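Test users wanted - Illau tabletop arm kit, paid, Studotville
Posted 2024-09-22

Collado is looking for people to try out the Illau before we ship the next batch. Paid sessions, at our place in Studotville, evenings possible. You do not need to know anything about robots. In fact we have plenty of folks who do, we need the other kind.

What it is, short version. The Illau is a one-arm kit that sits on a table and picks things up and puts them down. You teach it by moving a hand controller, it copies, then you press the green key and it tries the job alone. Meant for small workshops, repair counters, people who sort and pack at home. It went on sale in May and the mail since then has mostly been about the first hour. Setup too long. Manual too long. Gripper calibration - people hate gripper calibration. So we rewrote the whole first hour and now want to watch people go through it cold.

What you'd do

You come in, you get a boxed kit and the new quick guide, and you set it up. We sit in the corner and keep quiet. Then you teach the arm a couple of sorting jobs, household stuff mostly, trays and baskets and soft things like cloth. Soft things are where most people get stuck so expect to be annoyed for a bit. After that a short talk about what was confusing. Swearing at the guide is fine, we write it down.

Each session is 3 hours with a break. We ask everyone to do 2 sessions, a week apart if possible, the second one is to see what you remember without the guide. If you can only make one, say so in your mail, we may still have a slot.

We have room for 27 people this round.

Who we want

- 18 or over
- comfortable using both hands, sitting or standing. Table height adjusts
- reads English well enough for a printed guide
- has NOT used the Illau or the older Ikgate arm before
- left handers very welcome, we never get enough

Who we can't take this time: anyone working for a company that sells arms or grippers, and anyone who was in the spring round. Sorry. Next round is open to everybody again.

Pay

Flat fee per session, paid by bank transfer the same week, plus bus or parking. Exact amount is in the reply we send you, it depends on whether you come daytime or evening. Second session pays more then the first. If we cancel on you with less than a day's notice you get the full fee anyway.

The gripper on the test kits is the two-finger one, pointed tips, screwed on at the base. These are not fresh out of the wrapper, fingers get scuffed up and that's what you'd be working with. Tips are narrow so keep your own fingers out from between them while the arm is live - there's a stop button and you'll be shown it first thing.
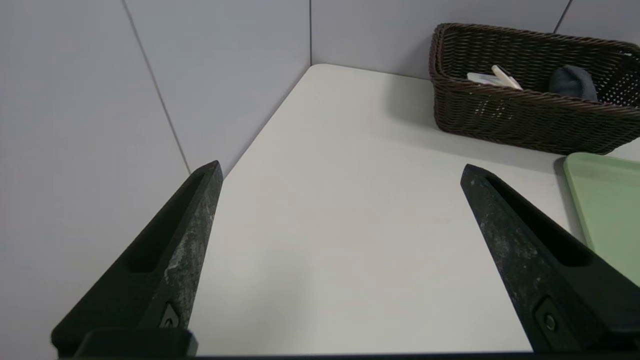 One tester from the spring round wrote on the feedback sheet that the arm was easy and the paperwork was hard, and that the guide used the word "jaw" on one page and "finger" on the next and it took ages to work out they were the same part. Fixed now. We say finger all the way through. If you find a "jaw" we missed, tell us.

Recording

We record your hands, the table and your voice. Not your face unless you lean in. The arm's own wrist camera records too. Recordings are for the people writing the guide and get deleted once the new version is printed. You sign a form before we start, you can stop any time and you still get paid for that session.

How to apply

Mail the test desk at Collado with "Illau test" in the subject line. Tell us:

- days and times you can do
- left or right handed
- anything at all you've put together from a box lately, furniture counts
- any access needs, the room is on the ground floor, step free

No resume please. We won't read it. We answer everyone, might take a few days becuase it's a small desk and we're also packing orders. Slots go in the order mails arrive. We'll take this post down when it's full.

Comments (4)

mossyfen: Is the drive time paid or only the parking? I'm a ways out of Studotville.

Collado test desk: Only parking or bus, sorry. We can put both your sessions on one day with a long lunch if that helps, mention it in the mail.

tinbox_r: I own the old Ikgate. Good little arm but calibration took me a whole Saturday. Pity I can't come, would of liked to see if that's any better.

halfpast: Mailed you. Lefty. Built a bunk bed in August and had screws left over, hope that counts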